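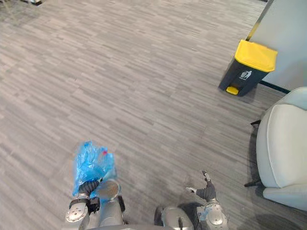
Office carpet by the pedal bin

Static from carpet tile, what humidity do I need?
Posted in April by Damian Brzozowska

We have 344 square feet of nylon tile from Barros. I get a shock off the door handle most afternoons. The hygrometer reads low twenties. Is a humidifier enough, or does the floor need a treatment?

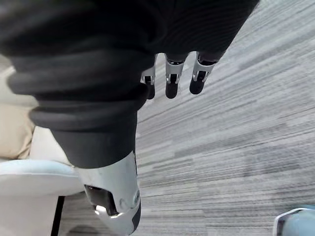

Same carpet, same office

Jamshid Mousavi
Get to 40 percent first and hold it for a few days. Shocks usually drop off above that. Stay under 55 or you trade static for mildew. Shoe soles matter too, and rubber is the worst.

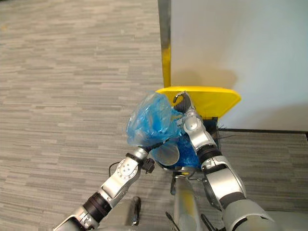 Wanda Chmielewska
Anti-static spray worked for us but wears off with vacuuming. Test a corner. Ours left a sticky patch.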